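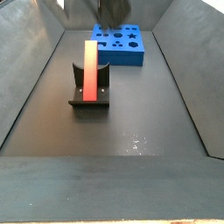

Falby cell review, minutes
Tuesday, December 9, 2025

Minutes of the November meeting were accepted with no changes.

1. Missed stop on the insertion task
The arm kept pushing down after the force limit was reached on run 1,341. The guard was closed and there were no injuries. Hamada traced the fault to a limit value that was lost when the controller restarted. Teltia has put it back at 21 newtons. 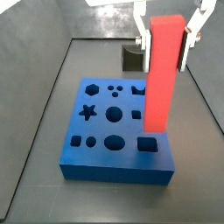

Approach speed was discussed next. Kola asked for it to be cut to 70 percent until the fix is proven. The main worry is the last stretch, with the red block upright between the fingers and its lower end just over the opening in the blue foam. A bad alignment at that point loads the fingers directly. Agreed.

2. Actions
Teltia: check the limit after every restart and log it.
Hamada: repeat the restart test 5 times, guard closed.
Kola: update the risk sheet.

Next meeting to be set by email.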